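Soft fingers win the bedding round

Saturday, September 30, 2023

We've got a result from the gripper comparison at Fleltura, and I lost a bet over it. For the past fortnight Colm Heffernan and I have been running two hand-held grippers — the Griltum and the older Beltden — through the same set of bedroom jobs. Each one got 110 tries at picking up sheets, towels and other loose cloth.

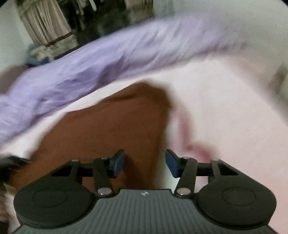
The fingers open over a bed, with brown and purple fabric ahead of them.

I'd backed the Beltden, because it squeezes harder. Wrong! It kept pinching two layers at once, and Colm (who enjoyed this far too much) logged 16 double grabs on the first day. The Griltum managed three. It's slower to close, and my wrist was complaining by lunchtime, but the softer pads let go of the bottom layer far more often.

Cameras are next. We'll swap the wide lens for the narrower Uchida one and do the whole bedding set again, then move on to cups and cutlery. The full results should be up in February, once Colm has checked my spreadsheet.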